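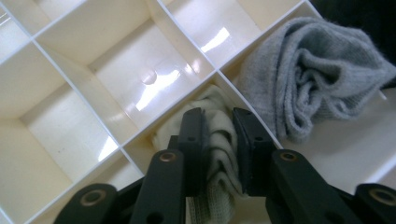
Flistent - estação de demonstração para arrumação de têxteis pequenos

Código de catálogo: 1214
Disponibilidade: por encomenda
Demonstração: mediante marcação, na sala Kurkedholm

A Flistent é a nossa estação de bancada para quem quer ver, com calma e de perto, um robô a lidar com peças moles. Meias, luvas, panos, gorros de bebé, tudo aquilo que dobra, escorrega e nunca fica duas vezes da mesma maneira em cima da mesa. Quem trabalha com caixas e frascos costuma achar que é coisa simples, e depois passa uma tarde connosco e muda de ideias (nós também mudámos, há uns anos, e ainda hoje nos apanhamos a discutir a melhor maneira de pegar num punho canelado!).

A pinça é preta, de dedos paralelos, e aperta a peça pelos dois lados. Na meia clara de malha canelada vê-se bem como o tecido se junta numa coluna estreita entre os dedos, por cima do compartimento do tabuleiro. O tabuleiro é de plástico creme, brilhante, com divisórias finas em quadrícula, e foi escolhido de propósito com paredes lisas, para que a malha não prenda. Quem preferir pode trazer o seu próprio tabuleiro, ou mesmo uma gaveta, desde que nos avise antes - a altura das paredes obriga a rever as trajetórias, e isso leva o seu tempo.

O que inclui a estação

Pinça de dedos paralelos, em preto mate
Braço e base de bancada Bandara
Tabuleiro organizador creme, com compartimentos quadrados
Superfície de trabalho branca
Programa de arrumação Prestari, com 4 rotinas de partida
Manual em português e em inglês

Dados para a instalação

Peso da base, sem braço: 7 kg
Referência do conjunto de dedos sobresselentes: 363
Alimentação: tomada normal, com terra
Iluminação: luz de teto branca e forte; as zonas de brilho no plástico são tratadas na calibração

Como decorre a visita

Recebemos grupos pequenos, porque gostamos que toda a gente chegue perto da bancada e possa fazer perguntas sem ter de levantar a voz. Começamos com um café e uma conversa sobre as peças que o visitante precisa de arrumar. Depois passamos à estação, onde o Grigore Nedelcu conduz a demonstração, primeiro devagar, uma peça de cada vez, e a seguir com peças de malhas diferentes misturadas sobre a superfície branca. O Grigore explica tudo com uma paciência enorme e não se importa nada de repetir um movimento, nem de parar a meio para mostrar onde é que os dedos tocam no tecido.

Na segunda parte, a bancada é vossa. Tragam as vossas próprias peças, lavadas e sem etiquetas de cartão, e experimentem. Às vezes uma meia cai fora do compartimento, às vezes vêm duas agarradas uma à outra, e são esses os momentos em que se aprende mais sobre o que a estação pode fazer na vossa casa e o que ainda pede ajuste. Malhas muito felpudas largam fio, e nesses casos recomendamos limpar os dedos da pinça ao fim de cada sessão, com um pano seco.

Crianças são bem-vindas na primeira parte, acompanhadas por um adulto. A sala fica no rés do chão e tem acesso sem degraus.

Marcações e encomendas

As visitas de julho já podem ser marcadas através do formulário de contacto. Indiquem, por favor, o número de pessoas, o tipo de peças e, se for o caso, as medidas do tabuleiro que querem trazer. Quem encomendar a estação depois da visita recebe o conjunto de dedos sobresselentes sem custo adicional - basta referi-lo no pedido.

Página atualizada em 2018-06-04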